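**Board: Residents' Consultation – Sternside House**
**Topic: Proposed quiet hours and the use of telephones after lights-down**

**Sternside_Office** wrote:

Residents are invited to comment on the draft quiet hours policy before it is put to the management board in December. The main provisions are as follows.

- Quiet hours would begin at 22:30 and end at 7:00.
- Telephone calls in corridors and stairwells would not be permitted during those hours.
- Alarms should be set at a volume that cannot be heard in the next room.
- Residents on shift work may apply for a room on the Bullosmont side of the building.

Comments should be kept to the policy itself. Complaints about named residents should be sent to the office by letter.

Melina Mitsotakis-Vlachou
Head of Residential Services

---

**northstair_69** wrote:

I support the first two provisions without reservation. The north stairwell carries sound to every landing, and calls after midnight have been a regular occurrence this term.

I would ask the board to go further on alarms. The resident in the next room to mine uses 2 separate alarms, neither of which is answered promptly. The draft does not say what is to happen when an alarm is left to ring.

---

**K. Zacharopoulos** wrote:

I must disagree with the previous contribution. An alarm is a necessity for anyone who begins work before seven, and the walls on the second floor are thin enough that almost any sound can be heard through them. A rule that cannot be kept will simply be ignored.

The better course would be to encourage residents to keep telephones away from the bed, on vibrate where possible. The welfare leaflet handed out at induction already recommends this under "Sleep and Screens". 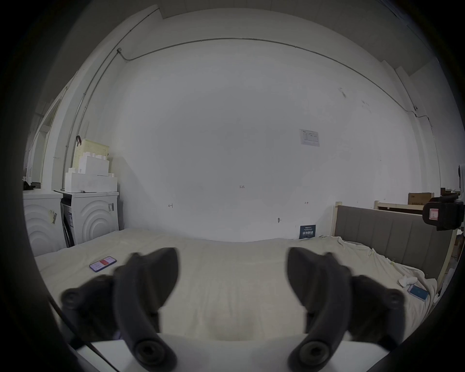
*Sleep and Screens: two telephones left on the bed, one with its screen lit.*

The leaflet advises that screens be put away an hour before sleep. I would suggest that the policy refer to it directly, so that new residents receive the same advice in both places.

---

**northstair_69** wrote:

With respect, a leaflet is not a policy. I received it, as everyone did, and I doubt that it has altered the habits of a single person on my landing. Vibration on a bedside shelf is also perfectly audible through the wall.

---

**Clomik** wrote:

Might I raise the question of cost? When door seals were last discussed, the figure given to residents was 400 per landing. If the fault lies with the building, it seems unreasonable to place the whole burden on those who live in it. I would accept the quiet hours as drafted if the board agreed to look at the seals again.

I would also ask that the Bullosmont rooms be offered to light sleepers as well as to shift workers.

---

**Sternside_Office** wrote:

Thank you for the comments received so far. The office replies as follows.

1. The wording on alarms will be revised to cover those left unanswered.
2. The leaflet will be mentioned in the policy as guidance only.
3. Door seals fall under the maintenance budget – the request has been passed on.
4. Bullosmont rooms are limited in number, and shift workers will continue to have priority.

The topic remains open for further comment.

---

**K. Zacharopoulos** wrote:

I am grateful for the reply. I remain opposed to the alarm provision and ask that this be recorded.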